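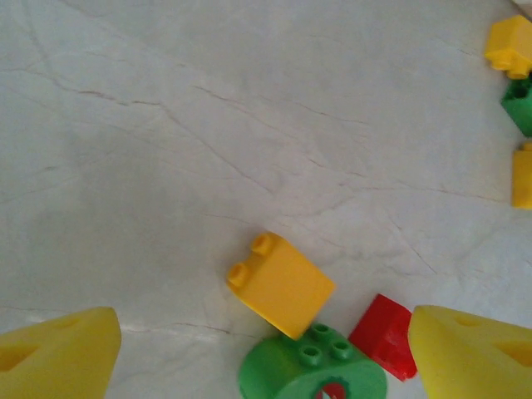

My aunt trained as a nurse at the old Clestholm school, back when it was two rooms over a pharmacy, and I have been meaning to write down what she told me about it for ages. The founder was a Dr. Wijesinghe, who sold his house in Plillosbridge to pay for the first 8 beds. His wife thought he had lost his mind!

Classes started in February with more students than chairs, so my aunt and her friend Beverley Ngata took turns sitting on a laundry hamper – and they both passed, I should add. 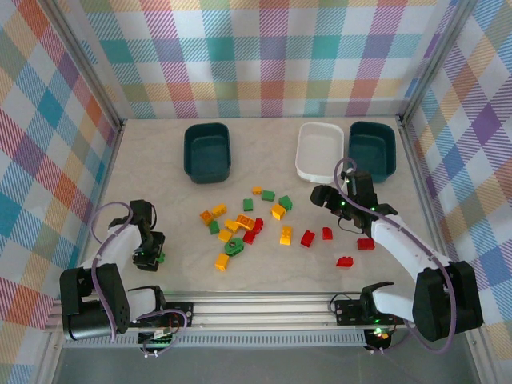
Three bins along the back, plaid all around.

The hospital and the college grew up side by side after that. Tahsin Khondokar taught anatomy there for years, and he once told me the library began with 79 books, most of them his (he never did get them all back). By the time my cousin enrolled there were 1120 students and a proper lecture hall. 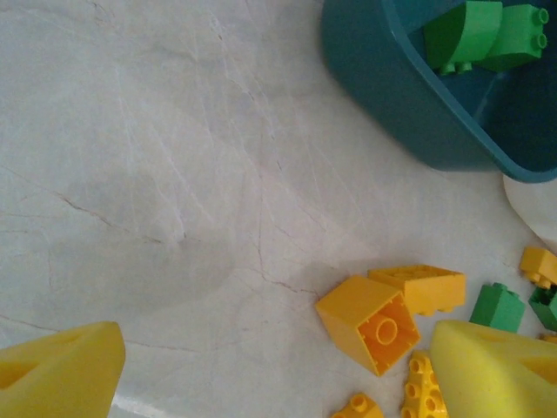

She hated the lecture hall, by the way. Too cold, and you couldn't hear a thing past the fifth row. But she loved the wards, and she still works on one, up on the second floor, mostly nights. I'm hoping to get her to tell me about her first year next time she's over for supper.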